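Chest freezer swap day back on in Clustau

Council has confirmed the appliance swap and seal check is on again this Thursday at the Nilsuwan hall. Doors 4 pm. Bring ID and a rates notice.
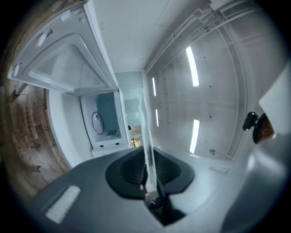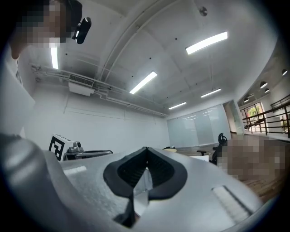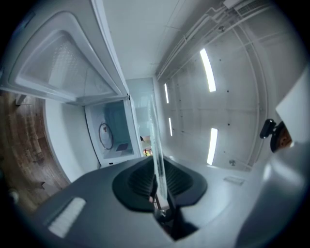 Power bills are the reason, says organiser Montri Khamphan. Old freezers and top-loaders in spare rooms and hallways are getting harder to justify, and last year's day took in 1,118 kilos of dead whitegoods - most of it from Sostillow. A white lid like the one standing open in the last photo is worth a good look round the rim before you decide to dump anything. Cracked seal, get a new one. Cracked rim, probaly time to let it go.

Rebates of $200 for the first 20 households through the door, pensioners included. Vodgate is doing the haulage again, no charge inside the town boundary. Anything with gas in it has to stay upright on the trailer.

"We had people turning up at dark last time," Khamphan said. "Please don't, we've got to be out by seven."

No fridges left on the verge overnight - fines apply. Tip stays open it's normal hours. Bookings through the council front desk.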